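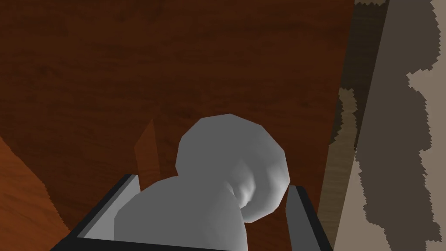
The grasping module for our robotics club has a scoring rule that took me most of the spring to understand. A run counts only if the object is held at the end and the two fingers are on opposite sides of it, so a good position matters more than a quick one. The objects come from a set we call Folitz, all of them lumpy and none of them symmetrical. A typical one is the pale grey thing with a round lobe sitting on a wider body, a bit like a gourd, with the fingers either side of the lower part. The facets along its outline are a fair guide to how coarse the meshes are. We keep them coarse on purpose. Contact checks take most of the time in each step, and a finer mesh made the club laptops too slow to be worth using.

My part this term was the grasp selector. It takes the object's shape, proposes candidate finger positions and ranks them. The first version ranked only by how well the two contact normals lined up. That works for boxes and cylinders. On Folitz objects it kept choosing the crease between two masses, where the normals change sharply from one facet to the next and a small position error gives a completely different contact.

The second version, which went into the repository as Pleselar, adds a penalty for local curvature. For each candidate it samples the surface near the contact point and lowers the score if the normals disagree. There are 2,000 candidates per object, cut to 1,000 after the reach check. I tried lower numbers to save time and lost the good grasps on the awkward shapes, so the numbers stay until someone rewrites the sampler.

Finger width was the other problem. The selector treated each finger as a point, and a finger is obviously not a point. A candidate could score well and still put the corner of the finger into a bulge further up. I now sweep a rectangle along the closing direction and reject anything that touches early. 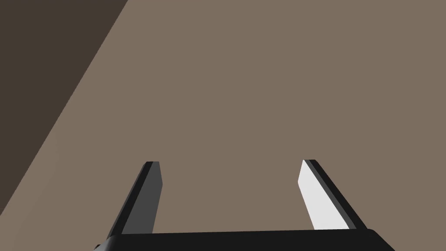 The rectangle is slightly larger than the real finger face, which costs a few valid grasps but removes most of the bad ones. I would like to use the true finger shape instead. The inner faces are easy enough - the tips need more care, and I have not settled how to treat them.

Opening distance is handled separately. The gripper opens fully before every approach, whatever the size of the object. This wastes time on small objects. I did write a variant that opens only as far as needed plus a margin, but it shared a config file with the approach planner and broke two other people's work, so it is on a branch for now.

Notes for anyone picking this up before August:

- The curvature weight is in the selector config, not in the code. Change it there.
- Set the random seed. Two runs without it cannot be compared.
- The Kikuchi loader expects metres. The older object files are in millimetres and need converting first.
- Do not commit the log folder.

Next on my list is friction. It is one constant for every object at present, and the selector never sees it.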